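Rechercher dans l'entraide Lukik OK Recherche avancée

Imprimer cette page | Envoyer par courriel

Grosses briques à tenons : disposition des pièces autour de la plaque et choix du support

Rubrique : Jeux de construction, aménagement des espaces

Dušan Petek
Publié le 19 novembre 2024

Madame, Monsieur,

La ludothèque de Rosach, dont j'assure la coordination, met en place un atelier de construction destiné aux enfants à partir de 4 ans. Le principe retenu est celui d'une table unique, recouverte d'un tissu noir, sur laquelle est posée une grande plaque de base blanche d'une douzaine de tenons de côté. Les briques, de grand format et de couleurs différentes, sont mises à disposition directement sur le tissu, sans bac ni corbeille.

Trois points demeurent en suspens et je souhaiterais recueillir l'avis de structures ayant conduit des ateliers comparables.

En premier lieu, convient-il de conserver le tissu noir ? Certains collègues lui trouvent un aspect sévère. Il présente toutefois l'avantage de faire ressortir nettement la plaque et les pièces, y compris les plus petites.

En deuxième lieu, les briques doivent-elles être alignées et triées par longueur avant l'arrivée des enfants, ou peuvent-elles être laissées en désordre le long de la plaque, comme nous le faisons à présent ?

Enfin, la plaque doit-elle être placée parallèlement au bord de la table ? Posée de biais, elle laisse des angles de tissu libres de part et d'autre, mais l'enfant assis face à elle a une pointe devant lui, et non un côté.

Je précise que le mobilier est imposé et que l'achat d'une table à rebords n'est pas envisageable avant le mois de janvier. Je vous remercie par avance de vos réponses.

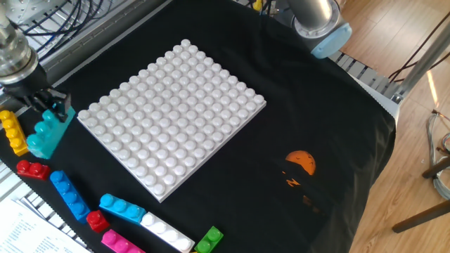
Jucélia Guimarães
Membre du réseau, centre de loisirs de Moldale

Monsieur,

Notre établissement propose un atelier de même nature depuis 7 ans. Les observations qui suivent n'engagent que notre équipe.

Sur le tissu. Nous recommandons son maintien. Un fond noir et mat offre un bon contraste avec une plaque blanche et avec les teintes vives des briques : le jaune, le rouge et le rose magenta s'y repèrent immédiatement. Le bleu foncé s'en détache moins bien, surtout en fin de journée, et il est préférable de placer les pièces de cette couleur du côté le mieux éclairé. Les briques dont la surface est brillante renvoient la lumière des plafonniers -- une lampe placée sur le côté fatigue moins les yeux qu'un éclairage vertical.

La difficulté principale est le glissement. Un tissu qui retombe librement sur le devant peut être tiré par un enfant qui s'appuie ou qui se lève, et l'ensemble du matériel part avec lui. Nous avons adopté la procédure suivante :

- rabattre le tissu sous le plateau sur toute la longueur du côté occupé par les enfants ;
- le maintenir par des pinces de nappe, vérifiées avant chaque séance ;
- intercaler un filet antidérapant entre le plateau et le tissu ;
- laisser retomber le tissu uniquement du côté où personne ne s'assoit.

Sur la disposition des pièces. Nous avons longtemps trié les briques par longueur, en rangées parallèles. Le résultat était soigné, mais les plus jeunes hésitaient à défaire les rangées et attendaient l'autorisation de l'adulte. Nous préférons désormais une disposition souple : les pièces sont réparties le long de deux côtés de la plaque, studs ou tenons vers le haut, avec un espace suffisant pour que chacune puisse être saisie sans déplacer sa voisine. Un petit assortiment suffit pour commencer. Le reste de la réserve (presque 1000 pièces dans notre cas) demeure dans l'armoire et n'est sorti qu'à la demande.

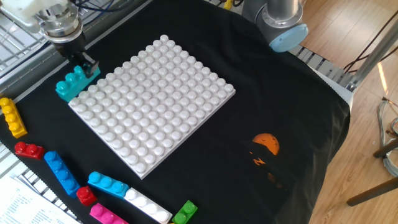 Il importe en revanche de mélanger les longueurs. Lorsque toutes les briques à quatre tenons sont regroupées, elles partent les premières et les petites ne servent plus qu'à combler les vides. En plaçant une petite brique rouge à côté d'une longue brique bleue, on amène l'enfant à comparer les deux, ce qui constitue l'un des objectifs que nous avions fixés dans notre projet pédagogique.

Sur l'orientation de la plaque. L'orientation de biais ne pose pas de difficulté lorsque deux enfants travaillent à l'angle de la table : chacun dispose alors d'un côté droit devant lui. Pour un enfant seul, ou pour une consigne collective du type « commencez en bas à gauche », la position parallèle est nettement préférable. Dans ce cas, deux repères de ruban adhésif sur le tissu permettent de replacer la plaque entre les groupes.

Je demeure à votre disposition pour vous communiquer notre fiche de préparation.

Jucélia Guimarães

Kuo

Bonjour,

D'accord avec la réponse précédente pour l'essentiel, sauf sur le filet antidérapant, qui marque le tissu et se déchire au lavage. Une couverture fine sous le tissu donne le même résultat et amortit le bruit des briques.

Je signale également la question de l'inventaire, qui n'a pas été abordée. Avec des pièces posées à même le tissu, les petites briques à deux tenons sont celles qui disparaissent : elles se glissent dans un pli, ou passent derrière une pièce plus haute et l'on ne les voit plus depuis sa chaise. Il est donc utile de faire le tour de la table avant de ranger et de regarder depuis plusieurs côtés. Notre lot comprend 96 briques et le contrôle se fait en binôme, l'un annonçant la couleur, l'autre cochant la fiche.
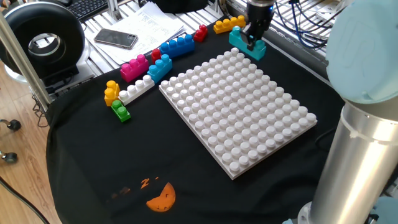 La fiche en question est un simple tableau : une ligne par couleur, une colonne par longueur. Il faut y distinguer les teintes proches (turquoise et bleu clair notamment), faute de quoi les totaux sont faux d'une séance à l'autre. Il convient aussi de préciser si les briques carrées à deux rangées de tenons sont comptées à part, car elles sont souvent confondues avec les longues, le nombre de tenons étant identique.

Pour l'entretien : tissu lavé en machine à 30 degrés, à l'envers s'il porte un motif imprimé, et séché à plat. Les plaques sont passées à l'eau savonneuse avec une brosse souple, entre les tenons. Éviter l'alcool, qui ternit à la longue les surfaces brillantes.

Concernant l'aspect sévère du noir, nous avons essayé un tissu vert pomme. Les briques vertes étaient introuvables. Nous sommes revenus au noir.

Dušan Petek

Madame, Monsieur,

Je vous remercie l'un et l'autre de ces éléments précis. Le tissu noir sera conservé et fixé du côté des enfants au moyen de pinces. La solution de la couverture sera essayée en premier, le filet ensuite si nécessaire. S'agissant de la plaque, nous retiendrons la position parallèle pour les séances avec consigne et laisserons l'orientation libre pour les autres.

Madame Guimarães, je serais heureux de recevoir la fiche de préparation que vous mentionnez, à l'adresse de la ludothèque figurant sur mon profil.

Imprimer cette page | Envoyer par courriel

Contact | © Lukik, entraide des espaces de jeu | Mentions légales | Haut de page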